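# «O relatório do vendedor é um folheto»: uma conversa sobre inspeções antes da compra

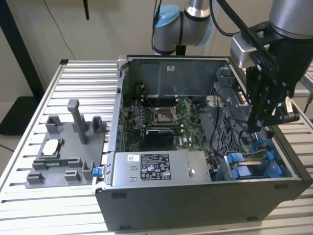 *Torre de computador aberta, com o soquete do processador à vista.*

Friederike Pfeiffer recebe-me na cozinha, a única divisão da casa em que, diz ela, confia no pavimento. Passou anos a visitar casas alheias com uma lanterna e um medidor de humidade, primeiro por conta da Huvex, depois por conta própria, e hoje trabalha apenas para quem compra. Recusa encomendas de vendedores. Pergunto-lhe se não é um exagero.

«Trabalhei para vendedores e sei como se faz», responde. «Pedem-nos uma inspeção e depois pedem-nos para tirar duas frases. São sempre as duas frases que interessam.»

Vinha preparado para lhe perguntar sobre telhados e saí com um caderno cheio de notas sobre tinta. Pfeiffer tem uma desconfiança particular da pintura fresca. Quando entra numa casa à venda e só uma parede foi pintada, é para essa que vai.

«As pessoas ficam contentes, cheira a novo. Eu pergunto porque é que pintaram o quarto do lado norte e deixaram o corredor com marcas de móveis. Às vezes a resposta é inocente, havia uma criança que riscava tudo. Outras vezes encosto o medidor junto ao rodapé e acabou-se a conversa.»

Tento defender os vendedores. Pintar antes de vender é o conselho mais repetido que existe, e não me parece que toda a gente que compra uma lata de branco esteja a esconder salitre. Ela concede o ponto a meias. Diz que não acusa ninguém, que se limita a medir, e que a maioria dos proprietários nem sabe o que tem atrás da parede. «Mas o comprador paga na mesma, saiba o vendedor ou não saiba.»

## O que um relatório não vê

Falamos da Rakivwood, a urbanização onde ela inspecionou 14 moradias num só outono. Todas traziam um relatório encomendado pela agência. Todos os relatórios, conta, descreviam a cobertura como estando «em bom estado geral».

«Bom estado geral não quer dizer nada. Subi às coberturas. Em três delas, o rufo da chaminé estava solto e tinham posto silicone por cima. O silicone aguenta um inverno, talvez dois. O relatório tinha sido feito da rua.»

E isso estava escrito em algum lado?

«Estava, na última página, em letra pequena: inspeção visual a partir de pontos acessíveis. A rua é um ponto acessível.»

Perguntei-lhe quanto custa reparar um rufo a tempo. Não gosta de dar preços, porque variam com o andaime e com a pressa, mas mostra-me uma fatura com o nome do cliente tapado: 3,889 euros (o valor está impresso assim, à inglesa, com vírgula nos milhares). Inclui a substituição do rufo, parte da forra em madeira e o teto do quarto por baixo. Na mesma pasta está o orçamento que esse cliente recusara um ano antes, quando o problema era só o rufo. Ela não me deixa copiar o valor. Era bastante menor, e fico sem poder prová-lo ao leitor.

Aqui confesso alguma resistência. Quem vive de encontrar defeitos tem interesse em que haja defeitos, e digo-lho. Pfeiffer não se ofende.

«Claro que tenho. Por isso é que não faço obras nem recomendo empreiteiros. Se o inspetor lhe deixar o cartão do cunhado, mude de inspetor.»

E os honorários, são iguais quando não encontra nada?

«São. E o cliente fica mais aborrecido a pagar, repare. Queria uma razão para baixar o preço.»

## Selos, certificados e outras decorações

Em outubro, uma empresa chamada Farier começou a oferecer na zona um selo de «casa verificada», que os vendedores podem afixar no anúncio. O plano mais completo promete uma lista de 30 verificações. Levei a lista impressa e pedi-lhe que a lesse à minha frente.

Lê depressa, com o dedo. Detém-se na ventilação da casa de banho, que aprova. Na linha «caixilharia: funcionamento» quer saber se alguém abre todas as janelas ou só a da sala. Na linha «jardim: apresentação» pousa a folha.

«Isto é uma lista de arrumação com algumas coisas úteis lá dentro. Não fala da drenagem. Uma casa em terreno inclinado e ninguém olha para onde vai a água da chuva?»

Há quem diga que é melhor do que nada, insisto.

«Depende do que a pessoa deixa de fazer por causa disso. Se vê o selo e não manda inspecionar, preferia que não houvesse selo.»

É uma frase forte, e não tenho a certeza de que concorde. Um comprador sem orçamento para uma inspeção independente talvez ganhe alguma coisa com aquela lista, mesmo coxa. Digo isto e ela encolhe os ombros. Quem vai pedir um empréstimo para uma casa, na opinião dela, tem de arranjar dinheiro para a inspeção, ainda que para isso adie a mudança. Parece-me fácil de dizer quando se está do lado de quem cobra.

## A casa da rua Erdős

A história que mais lhe pedem é a da rua Erdős, e conta-a sem grande vontade. Uma casa impecável, cozinha nova, um casal com pressa. O vendedor oferecia 2,000 euros de desconto (outra vez a vírgula, agora no e-mail que ela me mostra) se dispensassem a inspeção e fechassem até 5 de novembro.

«Um desconto para não olhar. Nunca vi proposta mais esclarecedora.»

O casal olhou. Pfeiffer encontrou, no armário da caldeira, uma conduta de exaustão mal encaixada, e na cave um pilar com uma fissura que, segundo ela, pedia um engenheiro. Faz questão de precisar que não sabia se a fissura era grave. Sabia que não lhe competia dizer que não era.

E o casal comprou?

«Comprou. Com o engenheiro, com a conduta refeita pelo vendedor e sem o desconto. Gostavam muito da cozinha.»

Pergunto-lhe ainda o que deve levar consigo quem vai visitar uma casa sozinho, antes de contratar seja quem for. Uma lanterna, diz, e roupa que se possa sujar. Que abra a porta do quadro elétrico, com as mãos longe de tudo o resto, e veja se os circuitos estão identificados. Que volte num dia de chuva. E que desconfie do agente que fica sempre parado à frente da mesma porta.

À saída mostra-me uma mancha no teto do próprio corredor, do tamanho de um pires. Está assim desde a primavera. Já pediu dois orçamentos e ainda não respondeu a nenhum.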